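Search
Search this site
All sections
Go

PRESS RELEASE – for immediate use

July 2023

PRENDNESS OPENS ITS BLOCK ROOM AT TRAMNESS

Toy blocks, patterned walls, a dark floor. Open to families, playgroups and schools from this month. Free to get in, booking needed in the school holidays.

Prendness, the play and toy lending charity based in Tramness, has opened a new room given over entirely to building blocks. It sits on the ground floor of the old seed merchant's on Adum Street, next to the lending counter, and replaces the two trestle tables that did the job before.

The block collection now stands at 1221 sets. Some are boxed and go out on loan, the rest stay in the room for anyone to use. Plain coloured blocks mostly – light blues, pinks and so on – because those are what get borrowed and what gets asked for. No kits with instructions. No batteries. Members told us in the June survey that they wanted fewer themed sets and more of the ordinary sort, so that is where the money has gone.

The survey had 333 replies, which is the most we have ever had. Top three requests: more floor space, longer loans, somewhere to sit with a baby. The first two are done. The third is partly done (two benches in the corridor, cushions on order).

WHAT IS IN THE ROOM

Building happens on the floor. Low, hard, flat, with a dark wood-grain look to it so that pale blocks show up well and do not vanish the way they did on the old beige carpet. Anyone who spent an afternoon hunting for cream coloured blocks on that carpet will know.

The walls were the big argument. Plain white was cheapest. We went for white with a bold dark pattern instead, leaves and scrolls and shapes a bit like crowns, and it has turned out to be the thing visitors mention first. Older children have started copying the shapes in blocks, particularly the arch. It is harder than it looks.

Storage is open crates along the corridor, sorted by colour and not by set. Please put things back by colour. Boxed loan sets are kept seperately behind the counter and should not be tipped in with the rest.

LOANS

Loan period goes up from 14 days to 17. Up to two sets per household at a time, playgroups and childminders can take four. Members made 1708 loans in the last membership year, blocks being the biggest share, with jigsaws next. Missing pieces are not charged for unless half the set has gone. Just tell the counter, we keep a spares drawer.

Sets come back, get wiped down, dried on racks and checked against the card in the lid. If a card is missing please say so, it slows everything up.

THE FLOOR

A word on this as it has come up already. Dark floor, pale crumbs – everything shows. It is swept at midday and at closing, and in between it will have bits on it. Parents who would like to sweep are welcome to, the brush is on the hook by the door. Shoes off please, socks fine, bare feet at your own risk.

FOOD

Not in the block room. The café, Bite, is across the passage and has moved its opening forward to match ours. Toast, soup, fruit, hot drinks, childrens portions of everything. Bite is run separately from Prendness and sets its own prices. Members get a free squash with any hot meal through the summer, show your card at the till.

SCHOOLS AND GROUPS

Morning sessions can be booked by schools, nurseries and groups. One class at a time. Sessions are loosely run – a short start together, then free building, then putting away, which takes longer than teachers expect so allow for it. Suggested starters are printed on a sheet: a tower with only two colours, a bridge with one block missing, something that stands up on its thin end. Groups can ignore the sheet.

Step-free entrance is from the Adum Street side. The rear door has two steps and should be avoided with buggies.

Booking is at the counter or by phone in opening hours. Autumn term mornings are going quickly, early ones especially.

PRESS

Local papers and newsletters may use any of the above, whole or cut down. Please keep the name as Prendness, one word, no "the". Visits by arrangement with the counter, mornings best.

Ends

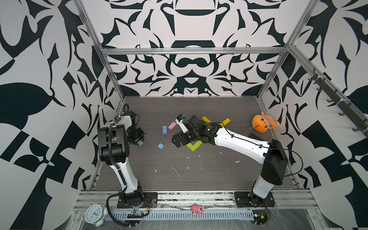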